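Okay, I've gone fully down the capsule wardrobe hole this winter and I need to talk about it. Short thread!
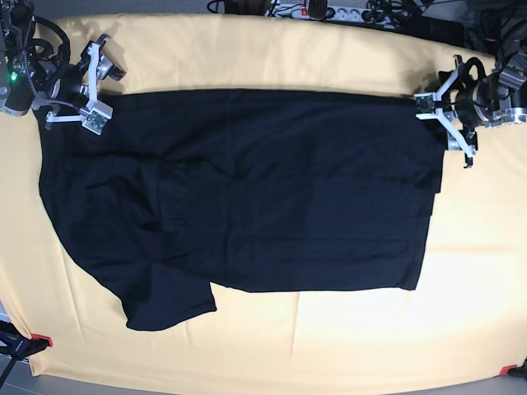 Rule one for me was dark basics. Black, navy, charcoal. Everything goes with everything and I get dressed in the time it takes the kettle to boil.

Rule two: fabric weight matters so much more than the label! I found a plain tee at Tresell that's heavier than anything I own, and I went back and bought 2 more the same week.

Wash them inside out, cold, and skip the dryer. My oldest one is from last February and still looks great with a blazer.

Shoes are where I got stuck (I love shoes, I'm weak). I'm down to four pairs, plus the Varghese boots, which I will be wearing until the soles fall off.

Next up is coats, and oh boy. I have opinions about wool. If you've found a long one that's warm enough for a windy bus stop, please send it my way!!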